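Cleaning the Toilet in the Right Order: A Conversation with Kornél Kovács

Kornél Kovács has written cleaning procedures for short-stay apartments for most of his working life. He now oversees 47 units in the Gilov district for the property firm Stirnska, and his written instructions for the bathroom run longer than those for the kitchen. We met on a Saturday morning between checkouts and spent most of the time on one fixture.

His procedure starts with the seat and lid. Both go up before any product is opened, and both are wiped last.

"People clean the top first because it is the part they see," he said. "Then they scrub, and the scrubbing throws droplets onto the rim. So they wipe the rim again, or they don't."

The cleaner goes under the rim, not into the standing water, where it is diluted at once. Kovács applies it in one pass around the bowl and leaves it for the time printed on the bottle. He does other work in the meantime, usually the mirror and the basin.

Scrubbing begins on the inner wall and moves down. He asks for short strokes with steady pressure, and he wants the head kept below the rim the whole time. 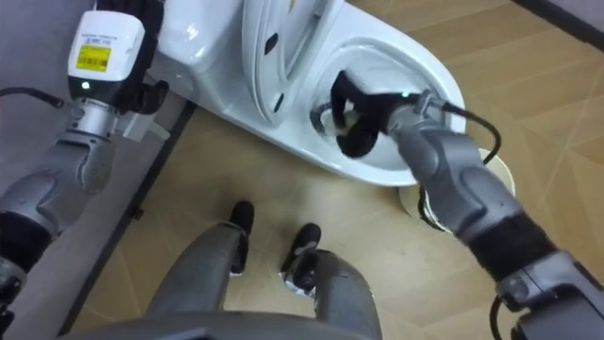

Working on the inner wall of the bowl, with the seat and lid up.

"The wall is where the mineral line forms," Kovács said. "If you only push the brush around at the bottom, you are cleaning the outlet. The outlet is the easy part. Gravity and the flush do a lot of it for you."

I asked about hard water. The supply in Gilov leaves scale quickly, and he treats it separately from the ordinary weekly cleaning. The two products are never used in the same session. A descaler is an acid, and he does not allow it in the same bowl as anything containing bleach. His staff flush twice and ventilate before switching from one to the other, and he prefers that they wait until the next visit.

On tools he is specific. He has tried flat pads, silicone heads and conventional round bristle brushes, and he buys the round ones. Silicone dries faster, he said, but it slides over scale. A pad covers more surface on a straight wall and less on a curve. Bristle reaches the underside of the rim if the handle is dropped low enough.

The handle matters more than buyers expect. He wants it thick at the grip and long enough to keep the hand above the rim, and he wants no seams near the head where dirt can settle.
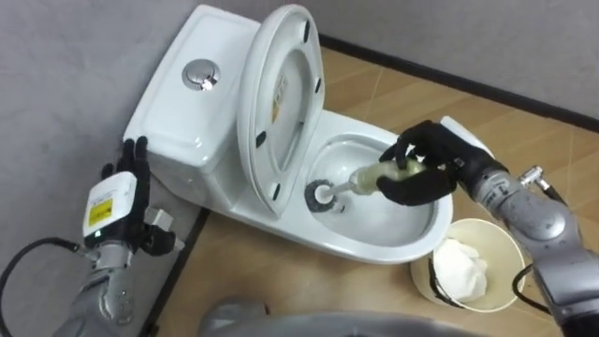

"You hold it like a tool and let the angle do the work," he said. "Close to upright for the bottom, leaning over for the sides. If your wrist is bent hard, your angle is wrong."

Brushes at Stirnska are replaced after 80 cleanings or when the bristles splay, whichever comes first. Celeste Vilela, who runs the supply room, keeps the tally on a sheet taped inside the cupboard door. She switched the order from Lakatos to Kitberg last June after the heads on one batch began to loosen.

"The price difference was small," Vilela said. "The complaints stopped, so I kept ordering them."

She also changed the drying step. After the last flush, the brush is laid across the bowl with the seat lowered onto the handle, and it stays there for about 2 minutes before going back to its holder. The holder is emptied and rinsed on the same visit.

The outside of the fixture comes at the end: flush button, tank, lid, both sides of the seat, rim, then the base and the floor behind it. One cloth is used for this and it goes straight into the laundry bag. Kovács checks the hinge area himself on inspections.

"I run a finger behind the hinges," he said. "After that I look at the floor at the back of the base, and then I sign the sheet."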